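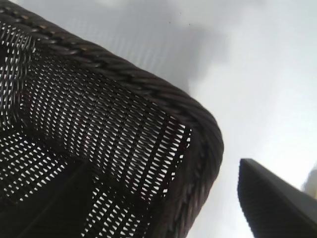 Dolletari -- conjunto de grabaciones de muñeca con cestas y objetos domésticos

LÉAME y normas de grabación
Última revisión: 2018-06-22

Qué contiene este directorio

Dolletari reúne 3541 episodios cortos de manipulación, grabados en el taller de Castellanos con brazos de sobremesa de la marca Zerkeo. Cada episodio lleva el vídeo de la cámara de muñeca, las posiciones de las articulaciones, la apertura de la pinza y una frase que describe la tarea. De ellos, 1388 tienen que ver con cestas, bandejas o cajas de pared calada. Los demás son de tareas varias sobre mesa: apilar, abrir tapas, pasar paños, ordenar cubiertos.

El presente documento tiene dos partes. La primera explica los ficheros. La segunda, que es más larga, recoge las normas que seguimos para grabar y anotar, y que pedimos seguir también a quien quiera aportar episodios nuevos. Las normas nacieron en el taller de Eten y después se han corregido varias veces, de manera que algunas partes están más desarrolladas que otras.

Estructura de los ficheros

episodios/ -- una carpeta por episodio, con nombre numérico
episodios/NNNN/muneca -- el vídeo, sin sonido
episodios/NNNN/estado -- tabla con las articulaciones y la pinza, una fila por instante
episodios/NNNN/tarea -- la frase en español, texto simple
episodios/NNNN/notas -- opcional, observaciones del operador
particiones/ -- listas de entrenamiento, validación y prueba
normas/ -- este texto y sus versiones anteriores

El vídeo y la tabla de estado comparten el mismo reloj. En los episodios más antiguos, los que vienen de Eten, el reloj de la cámara tiene un retraso fijo que está escrito en el fichero de notas. No lo hemos corregido en los datos. Quien los utiliza debe restarlo por su cuenta.

La partición de prueba tiene 300 episodios y no comparte ninguna cesta con la de entrenamiento. Rogamos no mezclarlas, tampoco para hacer una prueba rápida.

Normas de grabación

1. Antes de empezar

El operador comprueba la parada de emergencia con el brazo quieto y otra vez con el brazo en movimiento lento. Si una de las dos comprobaciones falla, no se graba ese día con aquel brazo.

Se revisa la sujeción de la cámara en la muñeca. Una cámara que se ha girado unos pocos grados produce episodios que parecen correctos y que no se pueden alinear con los otros. Para esto hay una tarjeta de calibración junto a cada brazo: se mira al comienzo de la sesión y al final, y las dos tomas se guardan.

Las lentes se limpian con paño seco. No se usa alcohol.

2. Zona de trabajo

Durante el movimiento no entra ninguna mano en el alcance del brazo. Para recolocar un objeto se detiene el brazo, se espera la luz fija del controlador y solo entonces se toca la mesa. Esta norma vale también cuando el brazo está en modo guiado, aunque el manual de cada uno permita otra cosa.

Los recipientes se colocan en posición distinta en cada episodio. El giro también debe cambiar. Hemos visto que los operadores con experiencia ponen la cesta siempre con el lado largo paralelo al borde de la mesa, por costumbre, y el modelo aprende aquella costumbre.

No se retiran de la mesa los objetos ajenos a la tarea, salvo si pueden caer o romperse.

3. Aproximación a cestas y recipientes calados

Es la parte que ha recibido más cambios.

a) Velocidad. A partir del momento en que el borde del recipiente ocupa una parte grande del vídeo de muñeca, se baja la velocidad a la reducida. El operador no espera al contacto.

b) Punto de agarre. En las cestas trenzadas se toma siempre el borde, nunca la pared. Las hebras finas de la pared se enganchan en la punta del dedo y se rompen al salir. En las esquinas redondeadas el borde ofrece menos apoyo plano, por lo tanto se prefiere un tramo recto. Si la tarea pide expresamente la esquina, se abre la pinza al máximo antes de bajar.

c) Fuerza. El límite de fuerza para mimbre es el nivel 4 del controlador. Para alambre y plástico rígido vale el límite general.

d) Retirada. Se abre la pinza, se espera un instante y se sube en vertical. No se retira nunca el dedo en diagonal con la pinza todavía medio cerrada.

e) Abandono. Si el dedo queda enganchado, se detiene el brazo y se libera a mano. El episodio se conserva con la marca "abandono" en las notas. No se borra: estos episodios son útiles para quien estudia los fallos.

4. Iluminación

La luz que viene desde detrás de un recipiente calado pasa por las aberturas y puede dejar los dedos de la pinza casi en silueta. No prohibimos el contraluz, porque en una casa también existe, pero se respeta lo siguiente:

La exposición de la cámara queda fija durante todo el episodio. La exposición automática cambia de golpe cuando la muñeca pasa por encima del borde, y el cambio después se confunde con un movimiento.

El operador apunta en las notas si la luz principal viene de detrás, de arriba o de un lado. Basta una palabra.

Cuando en el vídeo ya no se distingue el contorno del dedo durante toda la aproximación, el episodio se repite con otra posición de la cesta. Un dedo oscuro con el contorno visible se acepta.

Las superficies muy claras se admiten aunque salgan lavadas, siempre que el recipiente conserve su textura.

5. Anotación

La frase de la tarea se escribe antes de grabar y en infinitivo: "levantar la cesta por el borde", "poner el paño dentro de la cesta". No se mejora después para que corresponda con lo que el brazo ha hecho. Si el resultado es otro, se dice en las notas.

El color y el material se nombran solo cuando hacen falta para distinguir dos objetos. Los objetos que aparecen cortados o borrosos no se nombran si el anotador no está seguro. Puede escribir "objeto no identificado" y esto se considera una anotación completa.

El resultado tiene tres valores: conseguido, no conseguido, abandono. El valor lo pone una persona diferente del operador, mirando el episodio entero. Con la cámara de muñeca sola hay casos en que el resultado no se ve -- por ejemplo, si el recipiente tapa el objeto -- y para ellos existe la marca "no visible", que se añade al valor dudoso.

6. Privacidad

No se graban caras, pantallas encendidas, cartas ni etiquetas con direcciones. La cámara de muñeca gira mucho más de lo que uno imagina, en particular durante la vuelta a la posición inicial, y por eso la vuelta no se graba. Quien encuentre una persona reconocible en un episodio publicado debe escribirnos con el número de carpeta. Lo retiramos primero y lo estudiamos después.

Límites conocidos

Las cestas son casi todas de tamaño mediano y de borde trenzado. No hay cestas con tapa. Hay muy poca variedad de asas.

La pinza es la misma en todos los episodios, paralela y de dos dedos. No sabemos cómo se comporta un modelo entrenado con Dolletari en una mano de otro tipo y no recomendamos suponerlo.

El mimbre se desgasta con el uso. Una cesta repetida en muchas sesiones puede tener al final hebras sueltas que no tenía en las primeras. El identificador no cambia.

Los valores de fuerza son los del controlador, sin sensor externo. Sirven para comparar episodios entre sí, no para certificar nada.

Uso permitido

Investigación y docencia, con mención de Dolletari y de la versión utilizada. Para uso en un producto se necesita un acuerdo por escrito. Estas normas no sustituyen a la evaluación de riesgos que cada taller tiene obligación de hacer con su propio brazo y su propio espacio.

Cómo proponer cambios

Las propuestas se mandan como fichero de texto a la carpeta normas/propuestas, una por fichero, con el número del apartado en la primera línea. Las que afectan a la seguridad se aplican en cuanto se aprueban. Las otras esperan a la revisión de diciembre.

Pendiente para la próxima revisión: el apartado 3 b para bordes forrados de tela, y una tabla de equivalencias entre las marcas antiguas de Eten y las actuales.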